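Tomoana Table Items, README

Notes and photos for a small set of household objects on a dark brown tabletop. The set has 200 photos in 3 folders, sorted by how close the object is. Folder names are lower case with no spaces.

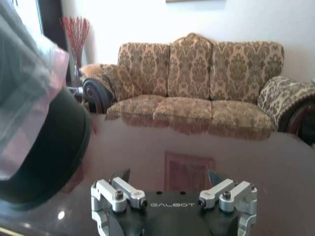 Flinico Household Objects Team

Close views are in the folder "near". Many are blurred, so label only what you can make out. For a round object with a dark rim and crinkled plastic over it, use "round, wrapped". Leave the contents field blank.

The tabletop is glossy. Do not label reflections.

Version of 18 May 2022. Corrections to I-seul Ha.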